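7.4 Pérdida de agarre y parada con objeto sostenido

La presente sección se aplica a los manipuladores móviles de dos brazos Ureo y a su réplica en el simulador Clandurach. Describe la actuación del operador cuando el controlador notifica el aviso 2,451 (fuerza de agarre fuera de margen) con un objeto elevado en una de las pinzas.

ATENCIÓN: No pulse Reanudar mientras el aviso permanezca activo. El controlador retoma la trayectoria desde el último punto válido y puede abrir la pinza durante el recorrido.

ATENCIÓN: En el equipo físico, no se sitúe debajo del objeto ni intente retirarlo con la mano antes de completar el paso 4.

Procedimiento

1. Pulse Pausa en la consola Bumia. Ambos brazos quedarán retenidos en su posición actual.

2. Compruebe en el panel Pinzas cuál de los dos brazos ha generado el aviso. El brazo contrario puede estar apoyado en la encimera; no lo desplace todavía.

3. Anote la fuerza registrada. El límite para objetos articulados (portátiles, carpetas, estuches con bisagra) es de 80 N.

4. Seleccione Modo asistido y reduzca la velocidad al 10 %.

5. Si el objeto se encuentra fuera de la vertical de la encimera, desplace primero el brazo en sentido horizontal hasta recuperar una superficie de apoyo. No descienda sobre el suelo.

6. Baje el objeto hasta detectar contacto y abra la pinza. Espere 400 ms antes de retirar el brazo.

7. Lleve el segundo brazo a la posición de reposo, comprobando que no arrastra objetos pequeños próximos a los dedos.

8. Borre el aviso y guarde el registro de la sesión.

Nota: Los objetos con bisagra modifican su centro de masas al abrirse. Un agarre correcto en el momento de la toma puede dejar de serlo durante la elevación – el controlador no recalcula la fuerza de forma automática en las versiones anteriores a la de abril.

Nota: En el simulador, la inclinación de la vista de cabeza no constituye por sí sola un fallo. Si persiste tras el paso 7, reinicie la cámara desde Vista > Nivelar.

Si el aviso reaparece dos veces en la misma tarea, suspenda la operación y remita el registro al servicio técnico de Kandasamy, con indicación del brazo afectado y del tipo de objeto. 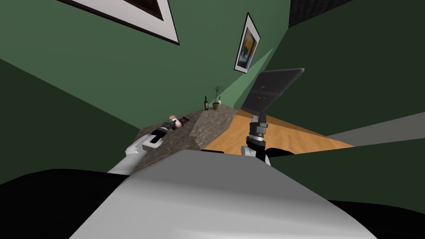 Figura 7-3. Simulador: portátil abierto sostenido por la pinza derecha, fuera de la encimera.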